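From: Ayantu Worku
To: Brokow art list
Subject: Re: Sketch submissions for the Olley expansion

Dear members,

Thank you to everyone who wrote in after the February notice. I am replying to the list as a whole, as several of the same points were raised in private messages. The message from Nii Akolgo covers most of them and is quoted here with his permission.

> Dear Ayantu,
>
> I have read the notice on sketch submissions for the Olley card set and have two concerns. The first is that artists are asked to submit a full-color study before the card text is final. In the Jorham set, two of my creatures gained wings after the studies were approved, and both had to be repainted from the background up.
>
> The second concerns the frame. The notice says that the lower third of each painting will be covered by the text box, but the template attached to it shows a box that is noticeably taller than that. Which of the two should we work from?
>
> I would also be glad to know whether the original paintings remain with the artist, as they did for Jorham.
>
> With regards,
> Nii Akolgo

On the first concern, the art office accepts the criticism. Color studies will now be requested only after Wondimu Degefa has marked the card text as closed. Until then, artists are asked for pencil or gray digital sketches only, with no more than 2 sketches per card. If a card changes after its text has been closed, the repainting will be paid as a separate assignment at the normal rate.

On the second, the template is correct and the wording of the notice was not. Please discard the sentence about the lower third. A corrected notice has been placed in the shared folder under the same title.
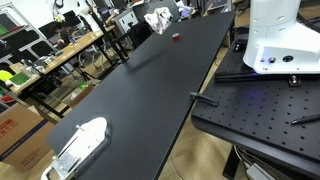
Does the change to the text box affect paintings that have already been delivered?

Only the legendary creatures are affected, as the other card types keep the frame used in Jorham. Mebrat Tamiru has gone through the delivered work and found 7 paintings in which a hand, a foot or a weapon would be hidden by the taller box. The artists concerned have been contacted, and in most cases the picture can be moved upward without any new painting.

As to ownership, original paintings remain with the artist. The company holds the right to reproduce them on cards, packaging and posters connected with the set. Artists may sell the originals once the set has been released — please do not offer them, or show them publicly, before that time. Preparatory sketches fall under the same rule.

Tekle Kahsay asked whether the style guide for the river city of Cozma is to be treated as binding. The costumes and the city seal are binding. The architecture is offered as guidance, and artists may depart from it where a card shows the older quarters, which were built before the seal was adopted.

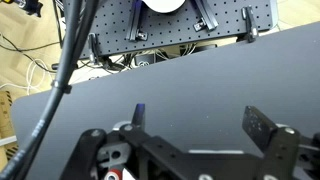
Where an artist does depart from it, a short note should be sent along with the sketch, stating which part of the guide has been set aside. Notes of this kind are read by the story team as well as by the art office, and they have occasionally led to a line of flavor text being rewritten to suit the painting.

The present position is as follows:

- 31 cards have an artist assigned and closed text.
- The basic lands are being assigned separately by Wondimu Degefa.
- Token art has not yet been opened, and requests for it should be held back for now.

Members who wish to be released from an assignment should write to me directly and not to the list. A release requested before the color study carries no penalty and has no bearing on future work.

Finally, file names. Please use the card number followed by your surname, and leave out the working title of the card. Working titles change often, and Mebrat Tamiru has spent nearly 7 hours matching files to cards that no longer carry the name they were sent under.

Corrections to any of the foregoing may be sent to the list.

Respectfully,

Ayantu Worku
Art Office, Brokow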